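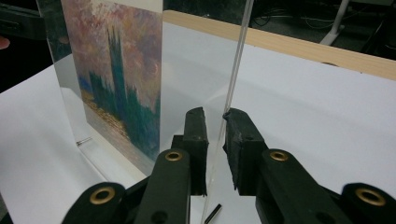 The Price of a Numbered Print

My neighbor paid $109 for a poster last spring. She doesn't call it a poster. The company that sold it to her, Muredex, calls it a "museum-grade edition," and it arrived with a card saying hers was one of 2000. I asked what happens when number 2000 is sold. She hadn't thought about it, and the card didn't say.

I wrote to Muredex and got a reply from Guangming Xiong in customer care. The edition covers one size on one paper, he explained. Change either and you have a new edition, with a new run of numbers. So the limit is real – it just doesn't limit much.

Then there is the matter of fading. The Muredex site promises color that will last "up to 80 years." Krum Vukadinović ran a framing shop in Worell until August and has taken apart plenty of sun-bleached frames. He laughed when I read him the line. "Up to covers next Saturday too," he said. In his view the wall matters more than the ink. Hang anything on paper across from a south window and you will see the blues and pinks go first, whatever the card says.

None of this makes the thing ugly. Old paintings that are long out of copyright can be reproduced by anyone, and a decent shop can do it well for much less. Vukadinović still tells people to order the plain version, put the savings into good glazing and keep it out of the hall if the hall gets afternoon light.

My neighbor's is in the hall. She likes it there, and she has kept the card.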